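Utcombe Shared Workshop, robot build group
Minutes of the January meeting, 7:00 p.m. in the back room

Yaneth Cuadros took the chair and Amr Bensaid kept these notes, so please blame him for the spelling. Apologies came from the Ladau end of the group, who were stuck with their car again and were much missed (as was their cake).

Minutes of the last meeting were agreed, once we had fixed the bit that had Yaneth buying the solder twice.

Money. We had $2,371 in the build fund and it now stands at $1,924, the difference having gone on motor controllers and a decent crimping tool. Everyone agreed the tool was long overdue, and a very happy few minutes went by while it was handed round.

Drikanano, our two-armed machine. Amr went through the simulator work he has been doing at home in the evenings. Before we cut any more metal he wants both arms reaching for the door handle in the model without the wrists crowding each other, and there was a good long chat about how low the handle ought to sit.

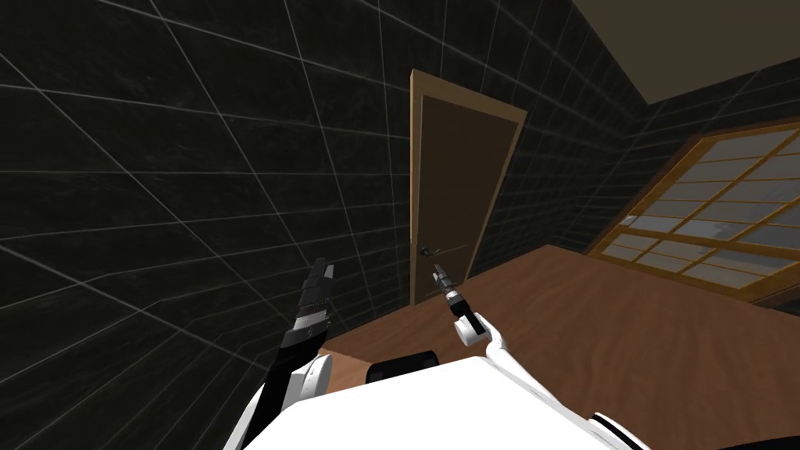 Yaneth asked if we could try a round knob as well, as her own front door has one, and Amr said he would gladly have a go once the lever is sorted. It was agreed to run the lever task 100 times in simulation and bring the results next time.

Actions: Amr to do the runs. Yaneth to ring Ogunleye about the bearings.

Closed at 8:50 p.m., with tea.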